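Right, a thread about tablecloths. Mute me now, I won't be hurt.

Bought a black one from Hallholm in January because I was told black hides everything. Black hides gravy. Black does not hide having been folded in a packet for six months.

Ironed it. 38 minutes, most of them spent finding the iron. The creases sulked for an evening and came back.

Other things people swear by: hanging it in the bathroom while you shower (damp cloth, same creases), a spray from Shearer that smells of pears (same creases, pears), and "just put things on it".

I've come round to "just put things on it".

Cloth with the fold lines on show, with some cups and tissues to look at, twice:
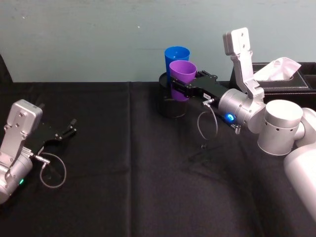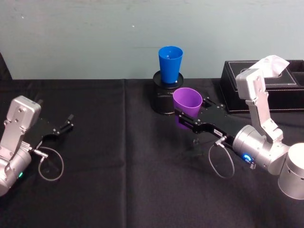
Black cloth, pale wall, both times. The blue cup on its stand and the purple one are in both.

You do look at the cups first. A blue cup on a little black stand has no business looking that important, but there we are. Everything should go on a plinth. I may start with the butter.

The black tissue box on a black cloth is either very chic or a way of losing your tissues. I like it. At least the white one sticking out tells you where to aim.

And plastic cups, yes. I had 2 nice glasses from Otero and I now have one nice glass from Otero. Purple plastic bounces.

Someone will ask about the wall. Pale blue-grey, a few specks and scuffs. The tin in my hall is called Lostberg 501 and looks much the same, and mine scuffs if you walk past it thinking about furniture.

Wash the cloth at 60 if you want it to come out charcoal. Ask me how I know. Mine is now the "everyday" black one.

Anyway, if you own a tablecloth that lies flat, please keep it to yourself. I'm off to find something to stand the butter on.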